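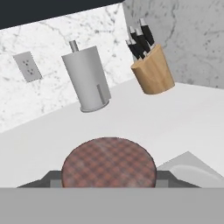
Kitchen counter, with the outlet next to the paper towel holder.

I have been reading up on the Pruvgate again. Last time I wrote about it I only covered the car itself, the little two-seat runabout with the tiller, and a couple of readers asked what happened to the company. I didn't know much then. I know a bit more now, mostly from the trade papers and from a folder at the Lildale library that I finally got to sit down with in July.

The Pruvgate Carriage Company started out making delivery wagons. It had a brick shop by the rail spur in Lildale, with a paint loft upstairs and a freight lift at the back that was big enough for a finished body. When the owners decided to try automobiles they did what a lot of wagon builders did, and bought in the parts they couldn't make. Bodies, wheels and upholstery were done in the shop. The engine came from outside, and so did the axles and the steering gear.

The engine is where I had it wrong. I said in the earlier post that it was a Gomura, and I got that from a caption in an old club newsletter. The Gomura was a two-cylinder marine engine that a few small car builders tried, and it would more or less fit. But the parts list in the library folder says Egilsson, and it says it on every page where the engine comes up. The Egilsson Machine Works was one county over and made stationary engines for pumps and feed mills. The one Pruvgate used was a single, water cooled, lying flat under the seat with the cylinder head toward the back of the car. If you have ever looked at a runabout of this kind from behind and wondered why the rear panel has a hinged door in it, that is how you got to the spark plug.

So I've corrected the older post. The Gomura story may come from a later car. One of the letters in the folder mentions a "double" that was being tried on the road to the lake and back, and a two-cylinder engine would make sense of that. There is no drawing of it and I haven't found an ad for it either. It may have been one chassis that was later pulled apart.

The price is in the first catalog. The runabout was $400 at the shop door, with lamps and a horn extra. A year later the same car was listed at $315, and by then the lamps were included. I don't think it got any cheaper to build. The letters from that winter are mostly about money. Egilsson wanted to be paid before shipping, the tire supplier wanted the same, and there is a short one from a dealer who was returning his demonstrator because he could not get it up the hill in front of his own store. He was polite about it.

How many they built is harder. The club newsletter says roughly 200, and I used that number because I didn't have another one. I still don't. The folder has no production ledger. There are serial numbers stamped on the engine bed of the surviving cars, but those look like Egilsson's numbers, and Egilsson would have been counting pump engines in the same run. You can't work out a car total from that. I would guess the real figure is lower, going by the size of the shop. The paint loft alone would have held things up, with every body needing coat after coat of varnish and time between them.

The end was not very dramatic. There was no fire, which surprised me a little, as it seems like half the small makers of that period had one. The company stopped advertising the car in spring and went on advertising wagons. The wagon ads never mention automobiles again. A notice in the Lildale paper that fall offers "motor parts and one unfinished machine" for sale at the shop, inquire mornings. After that the building was used for wagons for some years, then for storing seed, and it is gone now. There is a parking lot there and a low piece of wall along one side that might be from the old foundation. I walked the length of it and couldn't tell.

Egilsson lasted a good deal longer. Their pump engines turn up at farm shows fairly often, painted dark green or what used to be dark green, and people still run them. I talked to a man at one show who had never heard that they were put in a car. He had the same flat single as the Pruvgate, or very close to it, with a different flywheel. He let me measure the bed and the bolt spacing matches the drawing in the parts list. I was pleased with that - it's the first time I've been able to check anything in the folder against metal.

A few things I'm still looking for, in case anyone reading this has them:

The second catalog, complete. The library copy is missing the back pages, and the index on the front says there was a page on a delivery body.

Any picture of a Pruvgate with the delivery body fitted.

A hub cap, or a decent tracing of one. I've seen two different versions of the lettering and I don't know which is earlier.

Anything at all on the double.

My scans of the parts list need straightening before I put them up. The binding was tight and the inside edge of each page comes out dark. I'll post the engine pages first and the body pages after that. The library was fine with me sharing them as long as I say where they came from, so the name will be on every sheet.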